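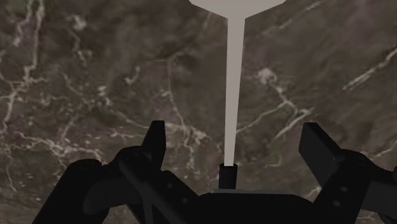
深色大理石纹，棕灰底带白色细脉

版块：装修建材 > 台面与石材
主题：厨房台面用深色大理石，七年后还会不会选它

楼主：南窗晒谷
家里厨房要重做，台面卡了很久。我喜欢深色带白脉的天然大理石，深棕打底，白线乱走的那种。家里人想要石英石，理由是省心。去Hao建材城看了两趟，店员各说各的，卖大理石的说养护很简单，卖石英石的说大理石一滴醋就毁。
情况先交代清楚：
厨房朝北，白天也要开灯。做饭频率高，一天两顿，炒菜为主，周末偶尔烤东西。橱柜打算做浅色。台面是一字形加一个小转角，水槽做台下盆。
想问用过深色大理石的人，过了几年以后是什么样子。刚装完的就不用发了，刚装完都好看。

2楼：铁锅炖一切
用了七年，说一下现状。
灶台右手边那一块，也就是切完菜随手放调料瓶的位置，光已经没了。侧着看有一圈一圈的印子，是瓶底的醋和柠檬汁咬出来的。正面看还行，傍晚灯一斜就很明显。水槽周围有水垢，白的，落在深色石头上格外显眼。其他地方基本没变。
会不会再选？厨房不会，卫生间台面会。

3楼：慢半拍
深色大理石最麻烦的是腐蚀印，不是渗色。很多人把这两件事混着讲。
渗色是液体进到石头孔隙里，油、酱油、红酒都会，做防护剂能挡一阵子。腐蚀印是酸把表面的碳酸钙吃掉了，抛光层没了，防护剂挡不住，因为它本来就不是一层硬壳。浅色石头怕渗色，深色石头怕腐蚀印，看你更受不了哪个。
另外店里叫“大理石”的不一定是大理石。有的深色板其实是花岗岩，有的是蛇纹石一类，耐酸程度差很多。要一小块边角料回家，滴白醋放十分钟，擦干看有没有发乌，比问店员管用。

4楼：南窗晒谷
回复3楼：谢谢，这个办法好，周末去要边角料。
回复2楼：瓶底那个印子能重新抛掉吗？

5楼：铁锅炖一切
能。找人来抛过一次，灶台那一段连工带料200，抛完跟新的一样，过了一个夏天又出来了。后来在那个位置放了个木托盘，调料瓶都站在托盘里，新的印子就少了。
抛光的时候粉很大，要把柜门用膜封上。我第一次没封，碗全部重洗。

6楼：石粉味
做这行的，说几句，不一定中听。
楼主发的这种纹路，脉细而且分叉多，做长台面要注意两件事。
一是脉的位置就是石头相对弱的位置。水槽开孔前后只剩窄窄一条，如果刚好有脉横穿过去，搬运的时候容易断。排版要到现场看大板，拿粉笔在板上画，别只看小样。小样只有巴掌大，看不出整张板的走向。
二是转角拼缝。白脉对不上的话，缝会特别明显。想对上就要多买料，损耗自己承担。有些店报价低，就是默认不对纹的，签单之前问清楚。
背面要不要加网、开槽埋筋，都写进合同里。口头答应的不算。

7楼：半糖去冰不要盖
不同意2楼和3楼。我家也是深色大理石，用了没那么久，但天天做饭，我不觉得腐蚀印是个问题。石头是天然的东西，有使用痕迹很正常，欧洲老房子的厨房台面全是印子，也没人天天抛光。
怕印子可以直接做哑光面（店里叫亚光或者皮革面），酸咬过以后跟旁边的差别小很多。楼主看中的如果是高光板，可以问能不能换面。

8楼：慢半拍
哑光面确实能减轻腐蚀印，这点我同意。但哑光深色板有另外的毛病，手印和油印比高光的难擦，湿抹布擦过会留水痕，要再用干布走一遍。另外哑光以后底色会变浅，深棕会发灰，白脉的对比也会弱一些。喜欢的就是那个对比的话，先看实物。
“有使用痕迹很正常”这句话每个人的标准不一样。我见过接受得很好的，也见过入住第二个月就想全拆的。

9楼：半糖去冰不要盖
那就看性格了。我属于前面那种。

10楼：楼上的猫又跑了
我家是石英石仿大理石纹，深色白脉，Illent的板。给楼主一个另外一边的参考。
优点：醋、酱油、咖啡放过夜，擦掉没事。台下盆边上也没出问题。
缺点：纹路是重复的。装的时候没注意，装完发现转角两边有一段白脉长得一样，看见以后就一直看见。还有不能直接放热锅，我放过一次刚离火的炒锅，留了一块发黄的印，这个是抛不掉的。
所以“石英石省心”也要打个折扣。

11楼：石粉味
回复10楼：树脂受热变黄，确实没办法，只能换那一段。石英石怕烫，大理石怕酸，岩板怕磕边，每样都有一个短处。花岗岩综合最耐用，可惜深色花岗岩里很少有楼主要的这种乱脉。

12楼：南窗晒谷
今天去要了边角料，一共两块，一块高光一块哑光，同一种石头。晚上滴了白醋，顺便滴了酱油和油。
十分钟擦掉，高光那块醋的位置有一个很清楚的圆，手摸得出来。哑光那块要对着灯找才看得到。酱油两块都没事，油在哑光那块上留了深一点的印，用洗洁精擦了两遍，还剩一点。
家里人看完高光那块，说了三个字：算了吧。

13楼：铁锅炖一切
高光那个圆就是我家灶台边上的样子，乘以很多个。

14楼：今天也没洗碗
插一句，没有人提光线。楼主厨房朝北，白天都要开灯，再做深色台面，切菜的地方会很暗。我家就是，深色台面加上吊柜挡光，切葱切到指甲。后来吊柜底下加了灯带才好。
灯带也有讲究，高光深色台面会把灯珠一颗一颗映出来，很难看，要选带扩散罩的，或者把灯装在吊柜前沿朝里打。线要提前留，贴完砖再想加只能走明线。

15楼：南窗晒谷
回复14楼：这个我真没想到。水电还没封，来得及，我让师傅在吊柜下面加两个出线口。

16楼：路过的扳手
预算有限的话可以分区。灶台和水槽那一段用耐造的，转角或者岛台那种不沾水不沾油的地方用大理石。我家早餐台是天然大理石，只放杯子和面包，看着跟刚装的时候差不多。
拼接的地方最好错开高度或者用不同材料断开，别拿两种相近的黑色硬拼，离远了看像做错了。

17楼：半糖去冰不要盖
分区我不赞成，一字形厨房本来就不长，切成两种材料很碎。

18楼：路过的扳手
楼主写了有小转角，转角那边可以单独成一段。每家户型不同，供参考吧。

19楼：石粉味
分区从施工上说没有难度，难的是厚度。天然石材和石英石的板厚常常不一样，背后要垫平，前沿要做挂边才能看着一样厚。找同一家做，两家做的话出了高低差互相推。
补充一下防护剂。出厂前做六面防护，装完再补一遍正面。之后多久补一次看用得勤不勤，滴几滴清水在台面上，水不成珠、石头颜色变深了就该补。Zendamow和别的牌子我都用过，差别没有广告上写的大，重要的是石头要干透再涂。潮的时候涂，水汽封在里面，会出现一片一片发暗的地方，要等很久才散。

20楼：一勺老抽
日常清洁讲一下，前面没怎么讲。
别用去水垢的喷剂，那些多半是酸性的，越喷越花。也别用洁厕类的东西，有人连卫生间台面一起喷，一次就废。中性洗洁精兑水，软布擦，再用干布收一遍。水垢用塑料刮片轻轻刮，平时用完水槽顺手擦干最省事。
小苏打可以用来敷油渍，调成糊，盖保鲜膜放一晚，第二天擦掉。我敷过三次才淡下去，别指望一次见效。

21楼：慢半拍
补一句，小苏打糊别来回搓，高光面会搓出细纹。敷就只是敷。

22楼：楼上的猫又跑了
楼主最后定了没有？我也快要换那一段发黄的了，想参考。

23楼：南窗晒谷
定了，说一下结果。
灶台和水槽这一段用花岗岩，深灰，没有脉，哑光。转角那一段用大理石，就是我喜欢的那种，也是哑光。两段之间隔一个高柜，不直接拼，17楼说的碎的问题应该能好一点。都在Pondetura做，同一个师傅量尺，挂边厚度统一，写进合同了。
家里人同意的条件是转角那边不放醋。我答应了。
周日去看大板，按6楼说的带粉笔。

24楼：石粉味
看大板的时候泼点水在板面上，暗裂会先显出来，干得慢的那条线就是。天然纹理和裂不好分的，拿指甲横着刮过去，卡指甲的让店家换。

25楼：今天也没洗碗
拍板之前把板号记下来，对着板拍照，送货那天核对。我家就被换过板。

26楼：南窗晒谷
记下了，谢谢各位。装完先不发，用一阵子再来更新。

27楼：铁锅炖一切
行，到时候发灶台边上那一块的，侧着光拍。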